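散线分色收纳常见问题
Jeltwood 电子工坊 物料间 1107
更新日期：2026年8月17日

哪些线适用本页的规则？
适用于已经剪断、两端无端子的单股或多股细导线，包括接线练习后拆下的跳线和打样余料。带插头的成品线、同轴线、排线和漆包线不在范围内，送 Vokard 柜按型号登记。

为什么先按颜色分，不按线径分？
同一批散线的线径差别小，目测误判多。颜色可以直接识别，适合作为第一道分类。线径在第二道用线规测量，测完写在扎带标签上。

最短收多长？
100 毫米。短于此长度的线段放入废铜桶，不进篮。绝缘层有切口、烫痕或露铜的，无论长度一律报废。

容器的颜色需要与线的颜色一致吗？
不需要。容器颜色只用来区分位置，线的归属以篮内已有的线为准。空篮首次使用前，在台账里写明对应关系，当天不得更改。两种颜色的线不得共用一个容器，篮子不够时到 Srithong 货架领取，规格不限。

篮和托盘有什么区别？
带孔或带槽的篮子便于从侧面查看余量，但细线头容易从孔中穿出，取线时会挂住。浅托盘没有这个问题，适合弹性大、盘不紧的线，缺点是占台面，不能叠放。硬线优先用托盘，软线优先用篮。

线入篮之前要盘好吗？
软线可以松散放入，第二道再整理。硬线应先盘成单圈，直径以能平放在盘底为准。不要在手指上绕紧圈，拉直后会留下波纹，影响穿管。

橙黄色的线算橙色还是黄色？
并为一类，登记代码 39。旧线褪色后两者不易区分，需要严格区分的线请使用原厂线轴，不要从散线中取。双色线按底色归类，条纹颜色写在标签上。

缠在一起的线怎么处理？
同色缠结整团入篮，不必当场拆开。异色缠结必须在台面上拆开后再分。拆的时候从自由端往回退，不要拉线团中部。十分钟内拆不开的，整团装袋，标注“待拆”，交 Georges Nseir。

一次在台面上摊多少根合适？
以每根线的两端都能看见为限。摊得过多，底层的线会被带起，拿一根动一片。台面应光滑、无接缝，颜色宜浅；铺布的台面会钩住剥皮后的铜丝。

满篮如何交接？
线面与篮沿齐平即为满。称重，记录净重，填写 3904 号表，放到门口推车下层。Aurora Cardoso 每周清点一次，合格的转入 Tremudov 库存。表格漏填的退回原工位，不代填。

可以直接从篮里取用吗？
可以，取用量不登记。剪剩的部分符合长度要求的放回原篮，不要留在工位抽屉里。

台面上的线互相压住时，先收哪一根？

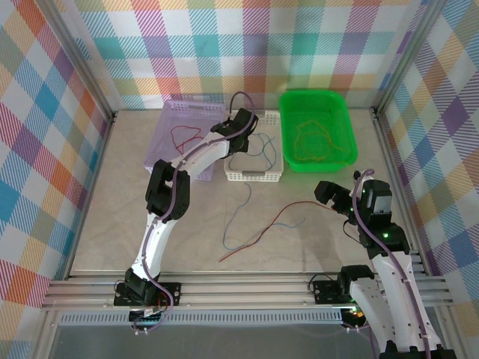

收线顺序按压叠关系确定，在上的先收，在下的后收。两根线的压叠关系看不清时，先捏住其中一根的自由端轻提，另一根不跟着动即可继续。篮前平放的细红线和细蓝线就属于要检查的情况：两者在靠近蓝线下端处交叉，各自两端都是自由的，只算压叠，不算缠结，无需按“待拆”处理。归位时蓝线进白篮，与篮内的蓝线团放在一起；红线进淡紫色篮；绿色托盘只放橙黄色线，这两根都不进。白篮里的蓝线已有几段垂向前侧，放入新线前先把垂下的部分收回篮内，以免下一次取放时带出整团。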